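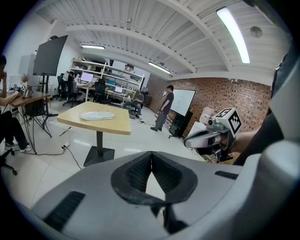

Rents in Ilow went up again in October. Second time in 2 years. Small tenants on the old mill road are packing, or thinking about it – up to 94 of them, depending who you ask.

Hugo Brunet isn't going. Signed with Grandora back when the roof leaked, stayed when Bailly bought the block. "I like the light," he says. Pays double now. Still no elevator.

Stenanow, across the canal, is cheaper. Fewer buses though, and teh bakery shuts at noon. Two workshops moved over last spring. One has already moved back.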